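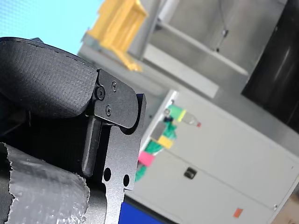

The Lastard 569 is a work table with an open shelf, made by Irneo for sorting, light assembly, repair and packing. The table and the shelf are sold as one set but can be ordered separately. The shelf is supplied in light gray, a shade chosen to stay visually quiet behind whatever is stored on it. A blocky yellow piece with slatted sections, standing on the gray, is easy to pick out even when the eye is focused on something much closer. Dark gray and black items read well against it for the same reason. The shelf has no doors and no front lip, so wide objects can be slid on and off without being lifted over an edge.

Item number: Lastard 569
Manufacturer: Irneo
Type: work table with open shelf
Table surface: white, fine texture, matte
Shelf color: light gray
Delivery: flat packed, hardware included

Table surface

The top is finished in white with a fine all-over texture. The texture is shallow. It reduces glare from overhead lamps and gives small parts slightly more grip than a polished top would. Paper lies flat on it, but for handwriting we recommend a pad or a folded sheet underneath, as a ballpoint will pick up the grain.

The surface is suited to everyday contact with cardboard, plastic bins, hand tools and dry fabric. It is not a cutting surface. A blade will mark the finish and the mark cannot be polished out. Use a cutting mat for any work with a knife, and a heat-resistant mat under soldering irons, glue guns and hot cookware.

White was kept as the only top color in the current series. Dropped screws, washers and offcuts show up clearly against it, and a table that needs wiping down is easy to spot. Customers who had the earlier beige top and need a matching second table should contact sales before ordering, as remaining stock is limited.

Load

The maximum load for the shelf is 60 lb, evenly distributed. Evenly distributed means that the weight is spread over the full length of the board. A single dense object should be placed over or next to a support, never at midspan. The figure applies to a shelf mounted with all supplied fasteners on a level floor.

The table has its own load rating, printed on the label on the underside of the top. Do not stand, kneel or sit on either part.

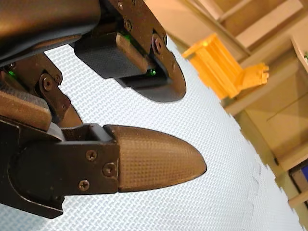 Clamps can be used along the table edge as long as the jaws have soft faces and the clamping force is moderate. Metal jaws without pads will leave a dent in the top. Vises that need through bolts are not recommended. Drilling the top breaks the sealed surface, and moisture that gets in at the hole will lift the finish over time. If a fixed vise is required, order the Kesden mounting plate, which clamps from below and spreads the load over a larger area. The plate can be moved along the front edge and removed again with a hex key.

Placement

Set the table on a hard, level floor and adjust the feet until the top no longer rocks. The feet have 2 inches of travel. On carpet, check the adjustment again after a week of use, as the feet will settle.

The shelf can stand behind the table or at either end. Leave a gap of at least 7 inches between the shelf and the table if cables or hoses have to pass between them. Where children have access to the room, fix the shelf to the wall with the brackets in the hardware bag. Wall screws are not included because the correct type depends on the wall.

Avoid a position directly over a heat register. Strong direct sun through a window will warm the white of the top over several years, and anything left standing in one spot for that time may leave a paler outline.

Assembly

Two people are needed to turn the table over once the legs are on. The rest can be done by one person. Assemble the table upside down on the flattened carton.

Fit the crossbars before tightening the legs. All bolts should be hand tight until the frame is square, then tightened in a diagonal order. The hex key in the hardware bag fits every bolt on the table. The shelf also requires a Phillips screwdriver - a powered driver is acceptable at a low torque setting, but finish the last turn by hand.

Keep the printed sheet. It shows the position of the extra shelf board, which uses a different set of holes from the boards in the basic set.

Cleaning

Dust the top with a soft brush or a dry microfiber cloth. For ordinary marks, use warm water with a little dish soap, wipe with the texture and across it, and dry with a clean cloth. Pencil comes off with a white eraser. Adhesive residue from packing tape can be softened with rubbing alcohol on a cloth; test at the back edge first and do not let the alcohol stand.

Do not use scouring powder, steel wool or melamine foam. They flatten the texture and leave a shiny patch which cannot be repaired. The shelf can be cleaned in the same way as the top.

Options and spare parts

Extra shelf board, light gray. Same load rating as the boards in the basic set. Supports included.

Kesden mounting plate. For a vise or a magnifier arm. Fits the front and side edges of the table.

Dönmez edge strip. Clear strip for the front edge of the top, used where heavy bins are dragged on and off all day. Cut to length with scissors. Self-adhesive, and replaceable when worn.

Adjustable foot, single. Fits all Lastard tables from the current series. The feet of the earlier series have a different thread and are listed separately.

Hardware bag, complete. Bolts, supports, hex key and wall brackets. State whether it is for the table or the shelf when ordering.

Ordering

Irneo ships the set in two cartons, one for the table and one for the shelf. They normally travel together but are labeled individually, so check that both have arrived before signing. Inspect the corners of the top before assembly. Transport damage has to be reported with the carton still available, and a top that has already been bolted to its frame cannot be exchanged as new.

Storage bins, mats, lamps and seating are not included in the set. Quotes for several tables, including mixed orders with extra boards and mounting plates, are available from the sales desk.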